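Open house at the Trestine shop, 2024-09-07

I had been meaning to get over to Trestine since June, when Doaa Cherkaoui first told me there was a shared workshop where people were building a robot hand from scratch. It took me until the open house to do it, and I stayed so long that I missed my lunch (no regrets, there were cookies).

You go in past the bike racks and up a ramp, and the first room is all sewing and upholstery. The robot people are in the back. Magdy Samir met me at the door with a coffee and started talking before I had my coat off, which I took as a good sign. He and Aicha Shehata have put 18 months into the build, mostly evenings, and they call it Folska after a street one of them used to live on -- I never did get straight which one.

The early fingers are kept in a shoebox, and Aicha let me handle them. The first ones bent nicely but had no feel for how hard they were squeezing. She told me they went through 11 versions of the fingertip before they got one they could live with, and I believe her, the box was full.

What I liked best was how ordinary their practice things are. Paper cups, a tin of luncheon meat, a Pepsi bottle, a work glove, all set out on a dusty blue cloth. I asked Magdy what gives them the most trouble and he went straight to thin plastic bottles, the clear green kind.
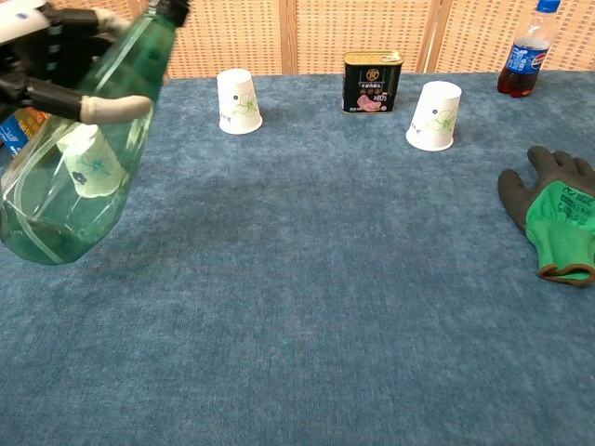 Aicha does most of the software at home and brings it in on a laptop, and the two of them argue about it in a very friendly way. They have spent more than 4,000 dollars so far, and Magdy would like a second hand to go with the first. Aicha would like to finish the wiring.

The shop is open to visitors again next month, and you can just walk in. Wear a sweater, the back room is chilly.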